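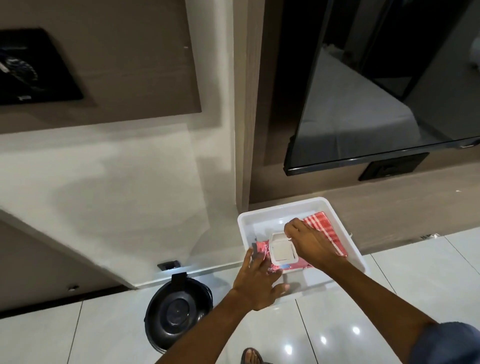
Tray sorting at home: how many takes per layout?

Stuvby
I'm hooked on this! Three items in a white tray on my floor: checked cloth, red and white packet, small white container. I take them out, put them back, move things a bit and go again. 77 takes so far, and I want 1,000 before I train. Should I keep the tray by the wall?

Rocha
Move it. I did 800 in one spot and my policy fell apart when I slid the tray over by a hand's width. Shiny tile will be fun too, all those reflections.

Greltcombe
Disagree with Rocha for a first run. Stay put, do 33 clean ones per layout, train something small and look at where it fails. Then move it.

Stuvby
Ooh, I like that. Do I toss the fumbled grabs?

Rocha
Keep them if you recover in the same take! Mine learned to regrasp from those.

Greltcombe
I'd tag them and leave them out at first. Osvaldo Cordeiro mixed his in and got a lot of dithering over the cloth.

Stuvby
OK, tagging them. Next batch tonight, white container on top of the packet again, that overlap is the hard bit.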